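Retiming the bimanual planner, part two

Last post I left the joint planner producing valid paths that ran badly. The paths were collision-free at every waypoint and the arms still faulted on velocity limits every few runs. This one covers the fix, plus two bugs I found on the way that had nothing to do with it.

Recap for anyone who skipped part one. Girelus is my planning layer. It takes a goal pose for each gripper, builds one combined configuration space for both arms and searches that. Tikine does the collision checking. The output goes to a retimer, then to the controller, which runs its own interpolation between the samples it is handed.

The velocity faults

The retimer was treating the combined path as a single trajectory with a single time parameter. Fine in principle. In practice the path length was computed over all joints with equal weight, so a segment where one wrist joint swung a long way and everything else sat still got the same duration as a segment where the load was spread evenly. The wrist went over its limit and the controller stopped both arms.

I replaced the length metric with a per-joint ratio: displacement divided by velocity limit, then take the maximum over all joints in the segment. That gives a lower bound on duration that respects every joint. Acceleration is handled in a second pass, forward then backward, the usual way.

After the change I replayed the stored set of 1,640 planning problems. No velocity faults. Median trajectory time went up slightly, as you would expect when the old numbers were illegal. The set took 36 minutes to replay, most of it in collision checks, and I have not tried to parallelize it yet.

Bug one: stale transforms

While replaying I noticed that 7 of the problems gave different paths on consecutive runs with the same seed. The planner is random but it should be repeatably random.

The cause was the transform cache in Tikine. Each arm has its own cache of link poses, keyed on a hash of the joint vector. I had rounded the joint values before hashing to get a better hit rate. Two configurations on either side of a rounding boundary were treated correctly, but two inside the same bin shared a pose, and which one got stored depended on thread order. With the arms close together, the difference was enough to flip a collision result.

I took out the rounding. Hit rate dropped and total planning time barely moved, so the cache was doing less for me than I had assumed. It may go altogether.

Bug two: the gripper model

The collision model for each gripper was a convex hull of the whole thing with the fingers closed. When the fingers are open, the linkages spread well outside that hull. The planner was checking a shape the arm did not have.

Two options here. Either one hull around the fully open gripper, which is conservative and fills in the gap between the fingers, or separate shapes per finger link driven by the gripper joint. The first makes grasping impossible to plan, as the object always sits inside the hull. I went with the second. It adds collision pairs, but most are rejected by the bounding box test.

Allowed pairs need care. Adjacent links in the finger linkage overlap slightly at the pins, so those are whitelisted. Left fingers against right fingers are never whitelisted — that was a typo in my config for an embarrassingly long time.

Test setup

All of the above was run in simulation, using the Carnau scene I have had since spring. Both arms come in from the near side of the table with the grippers open, and the targets are a red ball near the centre and a small box closer to the near edge, to the left. The box is tipped at an angle, so the grasp sampler has to cope with an orientation that is not lined up with the table.

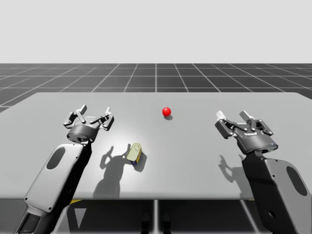
Remaining work

The handover case is still slow. When both grippers need to approach the same object, the free space narrows and the sampler wastes most of its draws. I want to try seeding it with a workspace path for the object and solving inverse kinematics along that, with both arms constrained.

The controller interpolation also needs a look. It fits cubics through the samples, and nothing checks the collision status of the curve in between. At the current sample spacing the deviation is small. I would prefer to have a bound on it.

The retimer change is on the main branch. The finger shapes are on a branch called vitola, after Vītola, the test harness they were written against, minus the macron because my build script chokes on it. I'll merge once the regression set has been regenerated with the new model, probably in June.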